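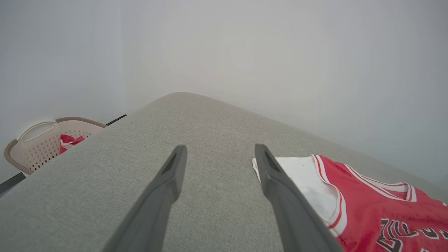

Wrist cam, fingers open over the gray seat. Red jersey on the right, basket on the left.

April, notebook, Sesetti arm (the laundry one)

Spent most of today on the gripper and barely touched the code, which I'm fine with! The fingers had been bugging me since last week. On close they met at the base before the tips did, so thin cloth kept sliding out of the top of the pinch. Thick stuff was OK, a folded towel will stay in almost anything, but a jersey is slippery and it just slithered away. I'd been blaming the grasp planner and Noman kept telling me to go look at the hardware first. Fine, Noman. Point taken.

Took both fingers off. The left one had a loose mounting screw, a good quarter turn before it bit, and the right one was seated a hair crooked on its pin. Cleaned the pins with a dry rag, put everything back, thread lock on all the screws this time (the blue, not the red, please, whoever does this next, I do not want to heat that bracket again). Waldemar held a sheet of paper between the tips while I closed slowly and we could feel it grab at the tips first. Much better.

Then redid zero. For the record, because I never remember the order:

power on with the fingers OFF the cloth, arm in the park pose
open all the way, wait for the motor to stop whining
close on the feeler strip, save that as closed
open again, check that both tips are in the wrist view
write the number down

The closed position came out as 349. The old value in the config was from before the new pads and I've commented it out but left it there. Grip force limit is at 80 in the config, same as before. I tried going lower and the jersey dropped, tried going higher and it started leaving little crimp marks on the piping, so 80 it stays until somebody has a better idea.

Wrist camera: the bracket had crept too. It's a tiny camera on a tiny clamp and every time the arm bumps the seat it shifts a little. Hubert made a new clamp with a deeper lip and it went on nicely, though you have to feed the cable through BEFORE you tighten it (I did it the wrong way round, obviously, and got to do it twice). Ran the hand-eye calibration again with the board lying flat on the seat. First run was garbage because I'd left the overhead lamp on and it glared off the board. Second run good, saved it, old file is in the archive folder.

I like where the fingers sit in the view now. Both tips land near the middle and you get a nice wide gap to see the cloth through. The wall behind is so plain that the segmentation has nothing to trip on up there, so I'm leaving that side of the cell exactly as it is. Pantelis wants to put a shelf up. Pantelis, no.

What I'm less happy about is the white layer by the jersey's neckline. With red on white on gray, the mask likes to call the white part seat. It's a pale gray seat and white cloth, I can sort of see its point. Going to try the depth edge as a second vote and see if that helps. If it doesn't, maybe a darker cover for the seat, which means asking Iason for money, so depth edge first.

The basket needs fixing in place. It's light plastic and if the arm brushes the rim it walks, and then the taught pose is wrong and we're all confused. Hubert suggested two bits of angle screwed down under it. I'd settle for tape marks to start with. Also the seat covers part of the basket from the wrist camera's side, so please don't use the wrist view alone to check whether it has moved. I already got fooled once.

Ran 13 closes on the jersey after all this, no arm motion, just close, tug by hand, open. Held every time. That's a static test and doesn't say much about the lift, so no victory lap yet.

Left for tomorrow:
lift test with the jersey, slow speed first
re-teach the basket pose once it's marked
order spare finger pads from Tsakiris (we have 2 left in the drawer)
Noman to look at the depth edge thing with me
put the feeler strip back in the blue tin, it's on my desk, sorry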